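Sunerside House Shared Kitchen
Minutes of the Kitchen Users' Meeting, 13 Jun 2024

Chair: Rozália Dvořáček
Minutes: Anatole Besson
Present: one member each from the Lockwood, Stimham and Gosetti floors
Apologies: none received

1. Minutes of the previous meeting

Accepted with one correction. Under item 5, "dish rack" should read "drying mat". The chair signed the corrected copy.

2. Matters arising

2.1 The cabinet door below the sink has been rehung and closes fully. Item closed.

2.2 The label printer has not been found. A. Besson will hand-write shelf labels until a decision is made on a replacement. Item carried forward.

2.3 The Lockwood floor asked whether the shelf allotments agreed last October still apply. The chair confirmed that they do. The middle shelf remains common stock: salt, oil, sugar and dry pasta. Anything else left there may be moved to the owner's shelf without notice.

3. Counter and cutting board

3.1 The meeting reviewed the counter next to the stovetop. The bamboo board is at present used at an angle across the marble-patterned counter. The Gosetti floor reported that a board placed this way leaves little clear space for plates. The Stimham floor had no objection to the angle but asked that the board not slide during use.

3.2 Agreed: the board is to be set square to the front edge when not in use, with a damp cloth under it during cutting. The cloth is to be hung up afterward and not left under the board.

3.3 The side with the juice groove is to be kept for fruit, tomatoes and cooked meat. Raw meat and fish are to be cut on the separate plastic board stored in the lower cabinet. The Lockwood floor asked for this to be posted in writing. A. Besson to post.

3.4 Cleaning. The board is to be washed by hand in warm water, wiped and stood on its long edge to dry. It is not to be soaked or put in the dishwasher. The groove is to be wiped out separately, as crumbs and juice collect at the corners. Food-grade mineral oil is to be applied once a month. Each floor takes one month in turn, starting with Stimham.

3.5 Replacement. The Gosetti floor proposed a second board of the same kind so that two people can work at once. R. Dvořáček noted that the brand name, OAKSWARE, is marked near one corner inside the groove and can be used to match the purchase. Proposal deferred to item 5.

Board and counter:

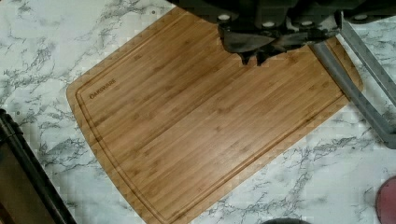
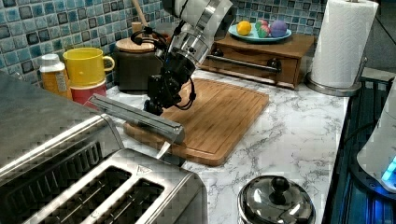
4. Items kept at the back of the counter

4.1 Mugs. A yellow mug is stacked on a red cup in front of the tile backsplash. The meeting agreed that cups in daily use may stay on the counter, stacked no more than two high. All others go in the wall cabinet.

4.2 Canister and spoons. The dark brown canister with the wooden lid stays where it is. Wooden spoons are to be kept upright behind it, handles up.

4.3 Wooden drawer unit. No change to its position. The towel bar across the front is for hand towels only. Dish towels go on the oven rail.

4.4 Bath bombs. The four on the light blue plate on top of the drawer unit are to be moved to the first-floor bathroom. The Stimham floor raised the matter of scent near food. The plate is to be washed and put back with the kitchen plates. R. Dvořáček to move.

4.5 Paper towels. The steel holder stays in the corner. Spare rolls are stored under the sink. Whoever finishes a roll replaces it.

4.6 Items near the stovetop. Paper, cloth and plastic bottles are to be kept well away from the burners - this includes the hand towels in 4.3.

5. Budget

5.1 The yearly kitchen allowance is $3,000, of which $735 remains unspent.

5.2 Agreed: up to $100 for a second bamboo board and one bottle of mineral oil. Receipts to A. Besson.

5.3 The Lockwood floor asked for a knife rack to be priced. No amount set. Lockwood to bring two prices to the next meeting.

6. Any other business

6.1 The Gosetti floor reported that the tiles behind the counter are hard to clean at the joints. A. Besson will try a soft brush and baking soda on a small area and report back.

6.2 Request for a later quiet time in the kitchen. Not supported.

7. Next meeting

Date to be set by the chair and posted on the kitchen door. Items for the agenda go to A. Besson in writing.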